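# Dish rack

A **dish rack** (also *dish drainer* or *plate rack*) is an open frame that holds washed tableware while water runs off and the surfaces dry in air. It is usually placed on a countertop next to a sink, though wall-mounted and in-cabinet forms are also common. The term covers both the frame itself and any tray supplied with it.

## Construction

Most countertop racks are made of steel wire, welded at the crossings and finished with a powder or plastic coating. Stainless steel is left bare. Other materials include molded plastic, bamboo and beech. The outer frame may be round wire or flat strip; flat strip resists bending better at the same weight and gives the hand a wider edge to grip when the rack is moved.

A two-tier rack places a raised basket over part of a lower rack. The tiers may be aligned or offset, with the lower one extending forward so that tall items can be set down from above. Vertical legs carry the upper tier and are either bolted to the lower frame or hooked into it.

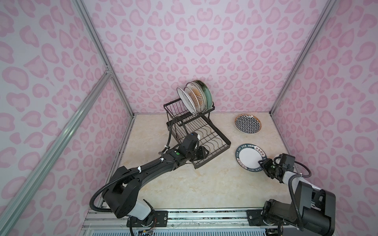

Capacity is normally stated as a number of dinner plates. The figure assumes flat plates of equal size, and mixed sets take up more room than it suggests.

## Plate dividers

A plate stands upright only if it is supported at two heights: at the foot, where the rim rests, and at some point on the face or back. Divider types include:

- **Straight pegs.** Single wires or U-shaped loops rising from the base. Easy to clean, but thick plates may not fit between them.
- **Waved wire.** A continuous wire bent into repeating humps and fixed across straight crossbars. Each dip forms a slot.
- **Slotted rails.** Cut or molded notches, usual in wood and plastic racks.

Waved wire needs fewer joints than pegs for the same number of slots. Its dips are shallow, so a plate tends to lean against its neighbor. Leaning plates touch over a larger area and dry more slowly there.

## Loading

Plates are generally loaded from one end, largest first, with all faces turned the same way. Shallow bowls and deep plates need an empty slot beside them to clear the curve of the wall. Pieces with a heavy rim are placed low in the rack.

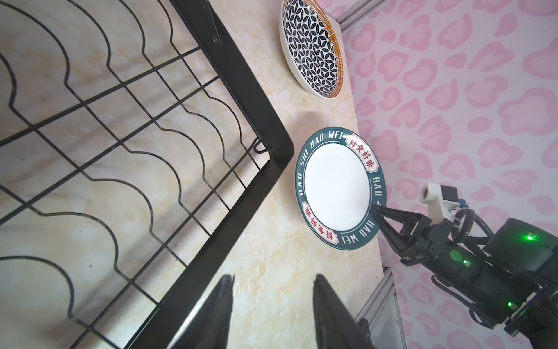
Decorated ware requires more care than plain ware. Overglaze decoration, which is fired onto the finished glaze at a lower temperature, can be scratched by bare wire where the coating has worn away. Underglaze decoration is protected by the glaze above it.

## Drying time

Xiaoyan Feng compared three divider types in a household trial at Soston, using 51 plates over 721 loadings. Plates in straight pegs dried soonest. Those in waved wire took longer, with the last moisture found at the foot and at points of contact between plates. The trial did not control for room humidity.

## Maintenance

Coated wire fails first at the welds and at cut ends, where the coating is thinnest. Scale from hard water collects in the dips of waved wire and can be removed with diluted vinegar. Rusted wire can stain unglazed foot rings.

## See also

- Draining board
- Plate rail
- Tableware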